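Okay, month three of the shared arm in the Ullgate workshop, and I have opinions. Thread, because Pravesh keeps telling people it's going great and I think people should hear from the other half of the build team.

1/ The plan: a used arm, a bench, and software that learns to pick parts up and put them where they go. We started in simulation so we wouldn't break anything expensive. Sensible! I voted for it. I'm now less sure what I voted for.

2/ Headline number first. 3,142 practice runs in the simulator, 2,191 of them marked as a success by the script. Pravesh Pillay posted that to the group chat with a party hat emoji. I asked who wrote the script that marks them. Pravesh wrote the script.

3/ I read it. A run counts as a success if the part ends up within a certain distance of the target at the last time step. It doesn't check whether the gripper has let go. It doesn't check whether the part is still moving. So some unknown share of those 2,191 are a cube being held near the right place by an arm that has no plan for what comes next.

4/ I've asked for the check to be redone with "gripper open, part at rest, wait two seconds." Pravesh says this will make the numbers look worse. Yes. That's my hope for it.
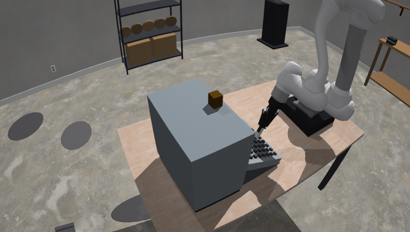 5/ My main complaint is friction. We typed in a value for it, one value, for everything, and we got it from a forum post. Real parts stick and skate and tip over. The small brown cube up on top of the gray box has the same grip as the box under it and the pegs in that tilted tray, as far as our settings file is concerned. I've handled enough scrap wood in my life to know that's wrong, and I can't tell you how wrong, which bothers me more.

6/ Kagiso Le Roux's answer is to randomize it. Give every run a different friction, a different weight, slightly different lighting, and the software will learn to cope with all of it. I've seen this work in other people's videos. I've also seen how short other people's videos are.

7/ Still, we tried it. 500 runs with everything jiggled. The success rate dropped, then crept back up, and Kagiso was pleased. I watched a couple dozen replays on fast forward. In several, the arm shoves the part against something solid and then grabs it. Clever, I guess. On a real bench that's how you crack a finger on a gripper we can't afford to replace.

8/ Busisiwe Mabaso asked the question I should have asked in week one: what are we going to use it for? Sorting hardware was the original idea. She sorted a coffee can of mixed screws by hand while we were arguing about it — and she was talking the whole time.

9/ To be fair to the arm: I like the arm. It holds position nicely, and the joints are quiet. My problem is with everybody (me included, back in winter) treating "it works in the sim" as the same sentence as "it works."

10/ Someone will reply telling me to buy the Movance calibration kit. We priced it. It costs more than the workshop spends on lumber in a season, and nothing on the page told me what it would fix for us. If you own one and have before and after numbers from your own bench, I'd love to see them. Not the brochure ones.

11/ So, what I've asked for before anyone bolts anything new to the real bench:

- the stricter success check, run again on the old replays
- friction measured on our own parts, with a board, a protractor and a bit of patience
- 200 real picks at low speed, all of them logged, including the ugly ones

12/ Pravesh agreed to the first two. He wants to cut the third down to "a representative sample." I said the 200 was the sample. We're still talking.

13/ Target is the end of May. If the real rate lands anywhere close to the simulated one I'll post it right here and buy Pravesh lunch. I haven't set aside any money for lunch.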